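Filed under: Workshop Log > Simulation > Things That Fall Through Other Things

Ticket 217: sponge leaves counter without permission
Opened by: Hendrik Willems
Component: kitchen bench world, Cudavel build
Status: closed, reopened, closed
Severity: depends how you feel about sponges

Summary

When the kitchen bench world is reset, the sponge sometimes goes straight down through the marble counter and carries on falling for as long as you let it. Everything else stays put. Second fault, possibly the same fault wearing a hat: on a planned reach towards the sponge, the arm stops short and the planner reports a collision with nothing it cares to name.

Background for anyone who wasn't in the workshop in February: Cudavel is the shared build. The long plan is a real arm on a real bench that tidies up after people who don't. The short plan is a simulated arm on a simulated bench, as the simulated one can't put its elbow through the window. The simulator is Steltano, the planner is Platis, and both run on the old desktop under the stairs with the fan that sounds like a moped.

Steps to reproduce

1. Start Steltano, load the kitchen bench.
2. Reset.
3. Look for the sponge.
4. If there is a sponge, go to 2.

Expected: sponge. Got: sponge on most resets, no sponge on others.

Log

09:10. Ran 40 resets in a row with the arm parked. The sponge was missing after 16 of them. That's a worse record than the real one in the workshop sink, and people actively steal that.

09:35. Checked the sponge's position over time on a bad reset. It starts at the right height, touches the marble, thinks about it, and goes through. By the time I'd found my glasses it was a very long way below sea level. No error in the console. Steltano considers this normal behaviour for a sponge.

09:50. First theory: the counter has a hole in its collision shape. Dropped a test ball all over the far corner where the sponge lives. The ball bounced, rolled, fell off the edge like a decent ball. Counter is fine. Theory withdrawn.

10:20. Second theory: the sponge is too thin. Two layers, green on top, yellow underneath, and somebody had given each layer its own collision box, one a hair inside the other. So at reset the sponge is colliding with itself and with the counter simultaneously, and the solver pushes everyone apart in whichever direction comes to mind. Sometimes that's down.

10:25. Looked up who had made the two boxes. It was me.

10:40. Merged them into one box. Another 40 resets, sponge present for all of them. Made tea. Closed the ticket.

11:15. Reopened the ticket. The reach still fails. Platis takes the gripper over to the far side of the counter, gets it up near the sponge and the tall grey cylinder, and then declines to come down. Message in full: "goal state in collision (object 297)". There is no object 297 in the scene list. The list is a good deal shorter than that.

11:20. Saved a view at the point where it gives up, for pasting here.
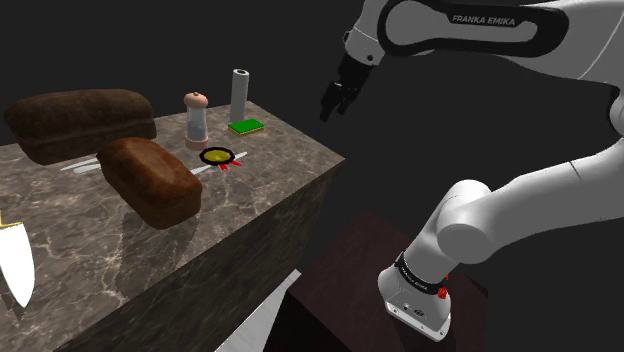
Fig. 1. Arm stopped short of the sponge, gripper not touching anything. Bread unaffected.

11:40. Nothing in that view is anywhere it could be hit. There's clear air all round the fingers. The cylinder is the nearest thing and I suspected it at once, on the grounds that it's tall and has a guilty look. Deleted it. Same message. Put it back and apologised to it.

11:55. Deleted things one at a time, running the reach after each. Pepper grinder: same. Small loaf: same. Big loaf: same. The yellow and black rosette, which Sawatzky put in from an object pack and which I've never been able to explain to visitors: same. By this stage it was a robot, a sponge and a slab of marble, and Platis still felt crowded.

12:10. Deleted the sponge as well, for completeness, and asked the arm to reach for the place it had been. Same message. So it isn't the sponge. I'd like that noted, having blamed it since breakfast.

12:15. Lunch. There was bread. I looked at it differently.

13:05. Went through the planner's own world instead of the simulator's. I should have started there. Platis keeps a private copy of every object and gives each one a number, and the number goes up by one for every object it adds. It doesn't start again on reset. So 297 isn't a mad number, it only means it has been told about a lot of objects this morning.

13:20. And it hadn't been told to forget them. Each time a sponge fell out of the world, my reset script noticed a missing sponge and helpfully registered a new one with the planner. The old ones stayed on its books. Steltano had one sponge. Platis had a heap of them, all stacked in the same corner, each a whisker off the last.

13:25. Asked Platis to draw its world. A green brick, standing on end. The arm had been refusing to put its fingers into a solid column of sponges I couldn't see. I'd have refused too.

13:40. Fix: the reset script now clears the planner's object list before it adds anything, and it doesn't replace missing objects. If something's missing it stops and says so, loudly, in capitals.

13:55. Ran the reach. Gripper came down beside the sponge and stopped at the right height. Closed the fingers. Sponge shot sideways off the counter as if it had remembered an appointment.

14:00. Friction on the sponge was set to zero. Not going to look up who did that.

14:10. Set it to something a sponge might own. Grip holds. Lifted it, waited, put it down again. Did it twice more for the pleasure of it.

14:20. Closed.

Resolution

Three causes, in the order I met them:

- two overlapping collision boxes on the sponge, now one
- planner's object list never cleared on reset, now cleared
- sponge friction at zero, now not

Files touched: the sponge model, the reset script, and the bench world itself, which I had to restore from backup after deleting most of the kitchen out of it.

Left open

The loaves are still modelled as plain boxes. If you grip the small one by its rounded edge, the fingers close on air a little way outside the crust and it lifts anyway. Looks like witchcraft. Separate ticket.

The big knife at the left is also a box, and a generous one. I want a proper shape on it before the arm is asked to go anywhere near that end, and certainly before any of this is tried with a real one.

The pedestal height has to be matched to the real bench once we've decided which bench. The one by the door wobbles. The one by the window belongs to the bicycle people until they finish whatever it is they're doing to that tandem.

If you pull the new reset script, delete your saved planner state first or you'll inherit my sponges.

Comments (5)

sawatzky_bench: The rosette came with the pack and I think it brightens the place up. Please stop deleting it when you're cross.

hendrik: It was put back with everything else. It may even have been put back straight.

mudguard: Had the same thing last year with a mug. Planner was convinced there was a wall of mugs between the arm and the sink. What gave it away was that planning got slower with every reset. Did you see that?

hendrik: Yes, now you mention it. I'd put it down to the fan.

tandem_person: We need the window bench until the end of the month. Also who has our good sponge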